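Progress Report for the Owners of Laaksonen Villas
Period: March

Bookings
In this period we received 187 booking requests for the villas at Pavby, and 134 of them are now confirmed with a deposit. Most guests stay one week. The demand for the hillside houses is still lower than for the beach houses, and we propose to keep the present price there until summer.

Works
The pool at Villa Zorar has been tiled again and the terrace is finished. The new kitchen is delayed, as the oven was delivered with a wrong door. The supplier promised to exchange it by Thursday. 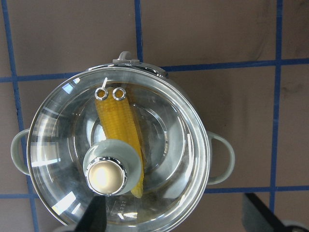
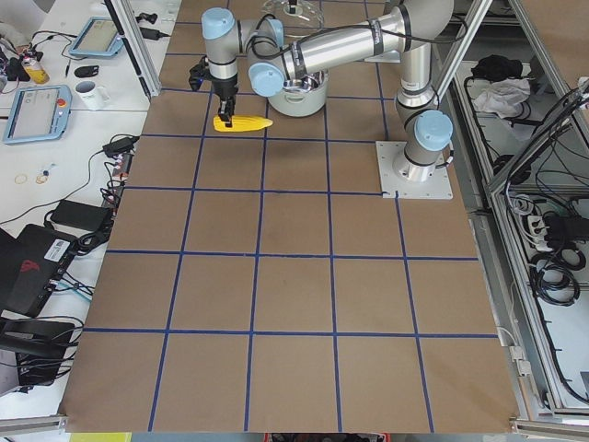
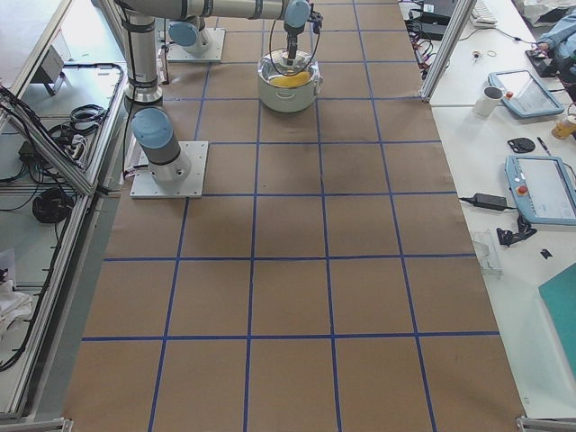
Budget
We have used 65 percent of the amount approved for renovation. The airport transfers by Telumis cost more than planned, and we are asking for your permission to sign with them for a full season at a lower rate.

Next steps
Please confirm the hillside prices and the transfer contract.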